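4.2 Setting Up a Delicates Cycle (Brerano 828 Washer)

1. Turn garments inside out and close all zippers. Brush off lint before loading.
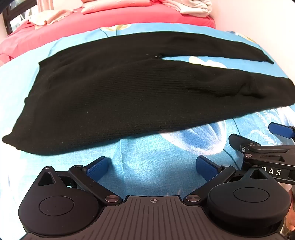
Fig. 7. Black rib-knit trousers laid flat.

2. Fill the drum no more than halfway. Pour detergent into compartment 2, up to the lower line.

3. Turn the dial to DELICATE. Press TEMP until COLD lights.

CAUTION: Do not use bleach on knits. Do not open the drawer while water is entering.

4. Press SPIN to select LOW, then hold START for 5 seconds. The door locks and the display shows 90 (minutes).

NOTE: If the display shows E3, close the door firmly and repeat step 4.

5. When the cycle ends, wait for the lock light to go out. Remove the load and dry it flat, away from direct heat.
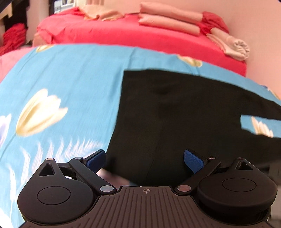
4.3 Cleaning the Drain Filter

Clean the filter every May and November, or whenever draining is slow.

1. Unplug the washer. Place a shallow tray under the filter cover.

2. Turn the filter counterclockwise one half turn. Let the water drain, then remove the filter and rinse it.

3. Refit the filter and tighten by hand.
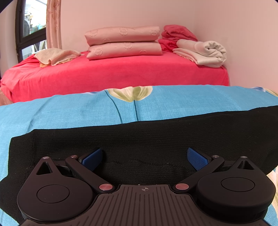 Can the filter go in a dishwasher?
Rinse it by hand only. High heat can warp the seal (part 373).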